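Bukano trial - progress report, February
To: Inês Cardoso
From: Upendo Biwott

Status: on schedule, slightly over on hours, under on parts. Short version first as you asked. The Clesto hand-held kit is worth keeping for the second stage. The Rilix software that comes bundled with it, not yet convinced. Details below, sorry for the state of them, wanted this in before the 4 pm cutoff.

What we've done since the last report
Unpacking and setup of both hand-held units. Setup guide is fine until the calibration chapter, then it refers to a menu that has been renamed. Lost most of a morning to that. Fedoruk (the reseller) sent a corrected page the same afternoon, so credit to them.

166 pick-and-place recordings made, all with small packaged goods as per the agreed scope. Of those, 36 were thrown out on review. Mostly the operator moving too fast on the approach, so the tracking dropped. A few were plain mistakes, wrong item, started late etc. Rejects were much worse in the first sessions and have come down since we told people to slow down before closing the fingers.

Snack packets are the hard case, as expected. Foil slides, corners fold, and when packets lean on each other the fingers push one away while going for the other. Boxes and tins gave us almost no trouble and I'd like to cut thier share in stage two.

The kit itself
Good: light enough for a long session. Trigger feel is consistent between units. Finger change is quick once you've done it a couple of times. Screws stay put.

Not so good: cable exit is on the wrong side for left-handed operators. Carry case foam already tearing. Battery indicator goes from full to nearly empty with not much in between, so we swap on a timer now.

Reaching under anything low is awkward. Operators have to tilt the wrist a fair way and it gets tiring. Clesto say a slimmer housing is coming, no date given, so I haven't planned around it.

Software
Import works. Export works if the folder name has no spaces in it. The review screen is slow to scrub and there is no way to tag a recording as "maybe", only keep or reject, so we have been keeping a seperate spreadsheet. Raised with Rilix support twice. First ticket closed without a fix, second still open.

Money
Parts under budget, we haven't needed the spare finger set. Hours over by 7, all of it setup and the re-dos. I expect to absorb that in the next period, no change requested at this point.

Next period
- Second operator group, including at least 2 left-handers
- More packets, fewer boxes
- Same items on a standard tabletop and at shelf height, to compare wrist angle
- Written answer from Fedoruk on warranty for the fingers, so far verbal only
- Decision on Rilix licence renewal. Needs your sign-off, Inês. My vote is month to month until the second ticket is sorted.

Raw recordings and the reject log are in the shared folder under Bukano, stage one. Budget sheet is in there too, second tab.

Upendo

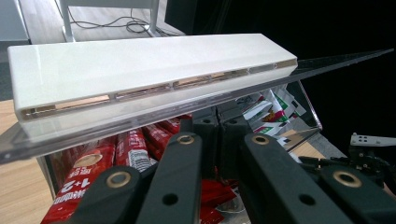 View from the hand-held unit, tray of snack packets.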